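3.2 Preparation of the radish at the worktop

The second part of our study concerns the cutting of white radish (daikon) before salting. In the household survey carried out in March, 237 households in Darkanitz and Tanalberg told us how they prepare the vegetable for winter pickles. Most of the answers agreed on the order of the work: the radish is washed, the leaf end is removed, and the root is cut across into round slices. The answers differed much more on what happens to the slices between the board and the pickling jar. Some households leave them on the board until the whole root is cut, others drop them directly into salt water, and a third group puts them aside in a bag or a bowl. We considered this step worth a closer look, as it is seldom mentioned in printed recipes and older cookery books say almost nothing of it.
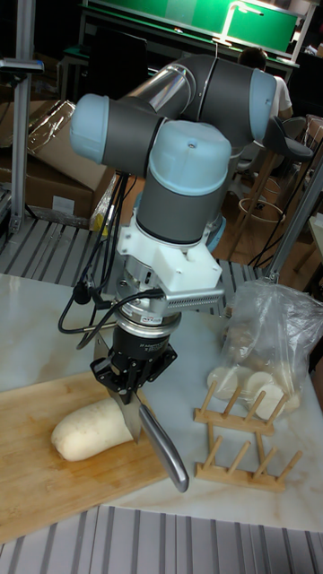

Figure 4. Cutting of white radish on a bamboo board.

Round slices were preferred to sticks or cubes in both towns, and we have therefore kept to this shape. A round slice shows the whole width of the root, so that a hollow or woody centre is noticed early and the piece can be taken out. It also takes salt from two flat sides, which the households described as "fair" salting. The root was laid flat on the board with the blade across it, and the slices were kept beside the work in a clear plastic bag, as in Figure 4. This corresponds to the habit of the third group named above. The bag has the advantage that the surface of the slices does not dry while the rest of the root is being cut, but it has also a weak point: slices that lie one upon another tend to stick together, and they must be separated by hand before the salt is added. Several households in Tanalberg solve this by adding a small part of the salt already in the bag and turning it gently a few times.

The choice of board was discussed at length in the survey. Bamboo was named often, together with beech and plastic. Those who prefer bamboo say that it is light to carry to the sink and that it does not take the smell of the radish as strongly as softer woods. Those who avoid it complain that it is hard on the knife — a remark we heard mainly from older cooks, who sharpen their knives at home. Stains were a common worry in all the groups. Households which cut beetroot or carrot on the same board reported marks that remained after washing, though they did not regard them as a reason to buy a new one.
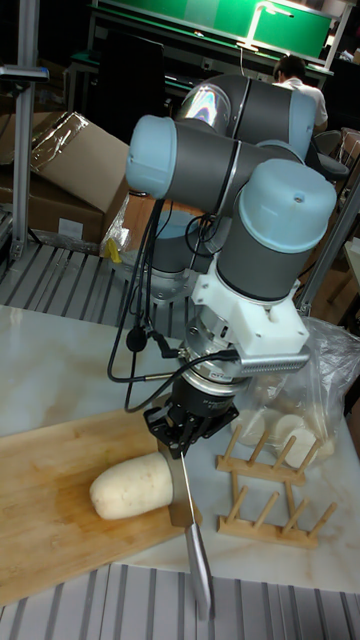
For the knife, the answers were less divided. A large blade was wanted by nearly everyone, the reason given being that a short blade must be drawn through the root twice and leaves a step on the cut face. Such a step is of no importance for soup, but in pickles it gives slices of uneven thickness, and the thin side becomes soft first. The brine recipe collected in Marín, and later repeated by the Vinia cookery circle, asks for slices that can rest in salt for 30 minutes without bending. We have used this time in the salting trials, which are described in the next section together with the weight of the slices before and after draining.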